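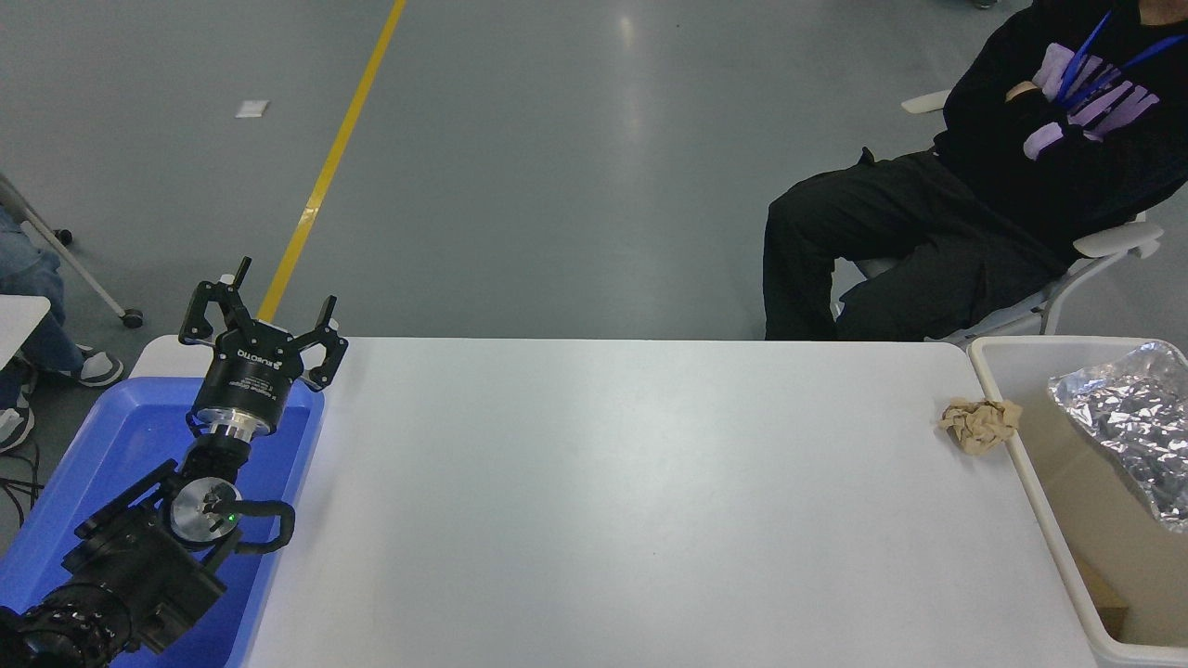 So I finally gave in and started baking bread again, after swearing off it in January when my starter died in the back of the fridge. Urszula Zalewska gave me a jar of hers, which she calls Solanki, and it's a monster! I fed it once and it climbed out over the lid and down the cabinet door. My trouble has always been the shaping part. My kitchen counter is old butcher block full of knife scars, and wet dough gets down in every one of them (I was still digging out crusty bits with a toothpick at bedtime). What I want is a plain white table with a smooth top that has a little shine to it, like this one, so I could scrape it clean in one pass and be done. For now I'm using a big cookie sheet turned upside down, and it slides all over the place.

Anyway, the first 3 loaves were flat as a shoe. The fourth one was good enough that I ate half of it standing up with butter and salt. Annick MacDonald tells me I've been rushing the second rise, and she's probably right, I get hungry and stick it in the oven early. I'm going to try leaving it in the fridge overnight and baking before work. If any of you want some starter, write back and bring a jar with a loose lid. I've got way more than I can use.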